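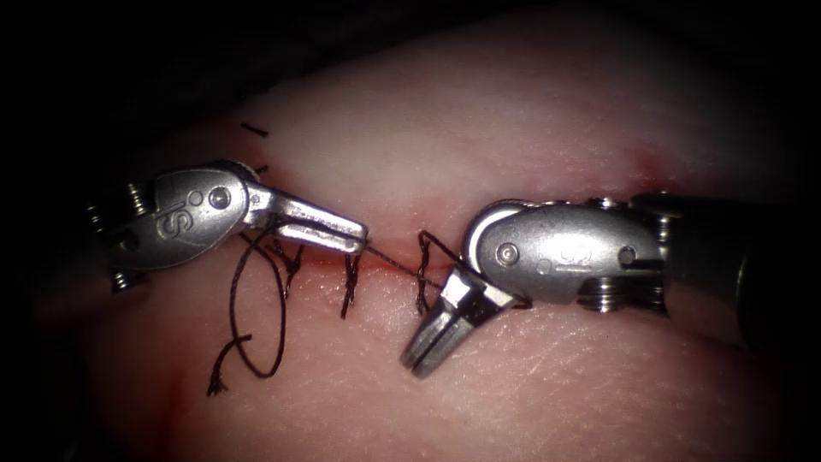 Chapter 5
Closing a Straight Wound with Interrupted Stitches

Every surgeon in training learns to close a wound before learning to make one. The practice pad is the usual place to begin. It has a pale surface and a single straight cut, and it allows the student to repeat the same stitch until the hands no longer hurry.

This chapter deals with the interrupted stitch, in which each loop of thread is tied and cut on its own. The method takes longer than a running stitch, but if one knot fails the others continue to hold. For that reason the Zandavau School of Surgery teaches it first, and students are expected to complete 74 knots on the pad before the practical test.

Before You Begin

Read Chapter 4 on needles and thread. The student should be able to load a curved needle, pass it through both edges of a cut at equal depth, and draw the thread through without dragging the tissue. Dark thread is preferred for early practice - it shows plainly against a pale pad, and a crossed or slack loop is easily found.

The Thread and the Edges

A stitch should bring the two edges together so that they touch along their full depth. It should not crush them. Grip the thread firmly between the jaws of the instrument, and keep the tips over the cut while the loop is being formed. Tips that wander to one side tend to pull the knot with them.

Spacing and Tails

Stitches are placed one after another along the line, with even gaps between them. Compare the three dark knots in the second figure: two lie close together on the left, and the third is farther to the right. Short tails remain at each knot. Cut lengths of thread also lie on the pad, away from the closure, and should be cleared before the work is presented for marking.
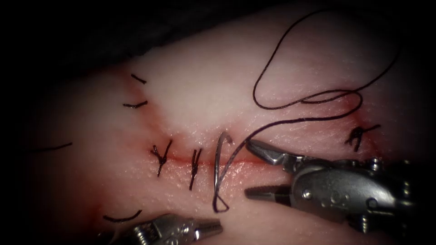
Key Terms

Interrupted stitch: a single loop of thread, tied and cut separately from its neighbors.

Tail: the short end of thread left beyond a knot after cutting.

Bite: the distance from the edge of the wound to the point where the needle enters.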